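Home Datasets Faults Tools Contact
Print this page | E-mail this page

Tronden Hold Faults
README and data card

Recordings from a two-arm bench cell, kept because something went wrong in them or could have. The task is simple: the arms move green circuit cards between a clear bin and a black slotted rack, and a person works across the table from them, bringing in trays and bins and taking them away. The fault is that an arm which had been put on hold for the person sometimes came off hold by itself.

Maintained by Elango Bangera for the Tronden project.

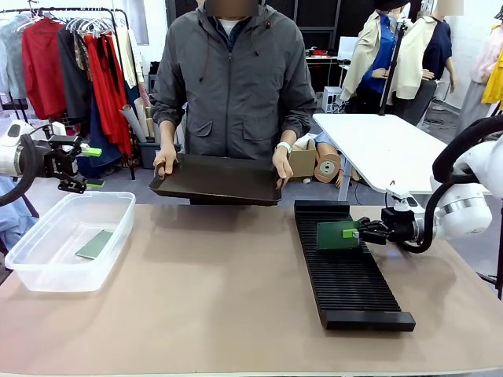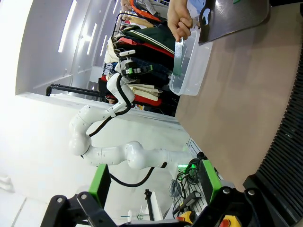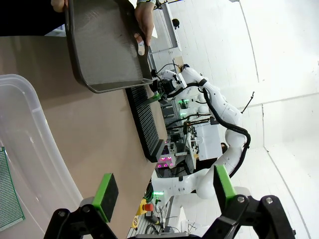 The first view is from the fixed camera, the other two are from cameras at the wrist or gripper.

What the fault is

The cell runs 2 arms from one controller, which we call Munus. When a person needs to reach over the table, they press the hold pedal. Both arms should stop where they are, keep their grip on whatever they are carrying, and stay stopped until the pedal is pressed a second time.

In 17 episodes one arm began to move again before the second press. In most of them it was the left arm. The movement was the next step in the queued motion, at normal task speed, and it started with no sound or warning. The person was not touched in any episode. In one of them the arm pushed a tray that was still in the person's hands, and the tray was dropped. In another the right gripper opened over the rack and a card fell across the slots.

The emergency stop is on a separate circuit and was not affected. It stopped both arms every time it was used.

Cause

Munus sends a hold message to each arm over and over for as long as the hold is on. Each arm treats the hold as finished if it hears nothing for 50 ms. That timeout was meant for the case where the controller has shut down cleanly, and it should never have applied to a hold.

When the recorder was writing all camera streams to the same disk, the controller was sometimes late with its messages. A late message was enough. The arm dropped out of hold, took the next motion from its queue and carried on. When the hold messages came back the arm stopped again, so several of these events are short and look like a twitch. The long ones are those where the recorder was also closing a file.

We first put it down to the pedal. The pedal was changed for a Jakness one in March and the fault came back the same afternoon. Nothing was wrong with the first pedal. Episodes from before and after the change are both included and are marked in the index, but please don't read anything into the difference.

What has been changed on the cell

Loss of messages during a hold now keeps the hold on. The arm has to receive a release message, with the same hold number, before it will move.

The motion queue is emptied at each hold. The arm has to be given a new motion afterwards. This makes restarting slower and people have complained about it — it is staying.

Recording has been moved to a separate machine.

A lamp on the controller box shows hold state as reported by the arms. The old lamp showed the state Munus had asked for, and it stayed lit through every one of the faults. If you have a cell built from the same notes as ours, check which of the two your lamp shows.

Nothing in this data was recorded after these changes. The cell as recorded should be treated as having the fault at all times, including in the episodes where it did not appear.

Contents

There are more than 200 episodes. The ones that are not fault episodes are normal holds under the same conditions, included so that there is something to compare with. Every episode contains at least one hold. They are not a fair sample of the cell's working day, since runs without a hold were left out.

Each episode folder holds:

fixed/ — video from the camera overlooking the table
wrist_left/ and wrist_right/ — video from the wrist cameras
joints.csv — joint positions and gripper opening for each arm
hold.csv — pedal presses, hold messages sent, hold state reported by each arm
notes.txt — what the person at the table wrote down afterwards, if anything

The file index.csv in the top folder lists every episode with its label, the arm concerned, and whether anything was dropped or knocked.

Labels

normal: both arms stayed on hold until release.
twitch: an arm left hold and was stopped again by the next hold message before it had gone far enough to matter.
resume: an arm left hold and carried on with its queued motion.
contact: a resume in which the arm or something it was holding met the tray, the bin or the rack.
unsure: the log and the video disagree.

Labels were made from hold.csv first and then checked against the fixed camera. Don't try to label from the wrist cameras alone. When a tray is held up close to the gripper it fills much of the view, and it is easy to mistake a moving tray for a moving arm. The first pass of labelling had several errors of that kind and all of them were on wrist video.

The unsure episodes have been left in. In most of them the arm settles a little after stopping, as arms do, and the log has recorded that as motion. Elango went through them again in July and moved a few to normal. The old label is kept in the column label_before.

Timing

All files use the controller's clock. The video frames are stamped when they reach the recorder, so they run late compared with the joint data, and they run later still during exactly the stretches where the fault happens. Use hold.csv and joints.csv for anything to do with timing. The video is good for seeing where the hands and the tray were, and should not be used to measure how fast anyone reacted.

Some episodes have a gap in joints.csv at the moment of the fault. The gap is real. Please do not fill it by interpolation and then publish a speed from it. The script tools/gaps.py prints the gaps for an episode and should be run before anything else.

People in the recordings

Everyone recorded at the table agreed to it and was told about the fault once it had been found. Faces are blurred in the fixed view. Hands and sleeves are not blurred, because the position of the hands is needed to make sense of the episodes. Sound was not recorded. If you were recorded and want an episode taken out, write to the address at the foot of the page with the time of day you were at the bench and we will remove it and reissue the index.

The notes in notes.txt have been left as written, apart from names. Some are a single word.

Uses

The data was put together for testing hold monitors: programs which watch the joint data and the hold state and raise an alarm when the two don't match. It has also been used by the Warrier group to check a tray detector on the fixed video, and they report that the tilted trays are the hard cases.

It should not be used to train a policy for the card task. The motions after a resume are the motions we do not want, and in the normal episodes the useful part of the task is mostly outside the recording.

It should not be used as evidence that a hold pedal is a sufficient safeguard, with or without our changes. The pedal is a convenience for handing things over. On our bench the rule is now that hands go over the table only with the arms on hold and the new lamp showing it, and that anything longer than a handover is done with the emergency stop pressed.

Known problems

The tray column in index.csv says whether a tray was brought in during the hold. It was filled in by hand and is blank for many early episodes. Blank means not recorded.

The wrist_left and wrist_right folders were swapped in one batch. They have been put back, but the thumbnails made before that are still the wrong way round. Delete the thumbs folder if it bothers you.

Exposure on the wrist cameras is fixed. Bright walls and ceiling lights come out white and there is no detail to be recovered there.

Gripper opening is the commanded value. A card that slipped will not show up in it.

There is a second fault, in which the right gripper lets a card down slightly to one side of the slot. It has nothing to do with the hold and has not been labelled. If you come across a clear one, send us the episode number.

Reporting

If you find a wrong label, send the episode number and the time in hold.csv where you think it goes wrong. Corrections are applied together when the index is reissued, and the old index is kept in the archive folder.

Contact: Elango Bangera, Tronden project | Copyright Tronden | Back to top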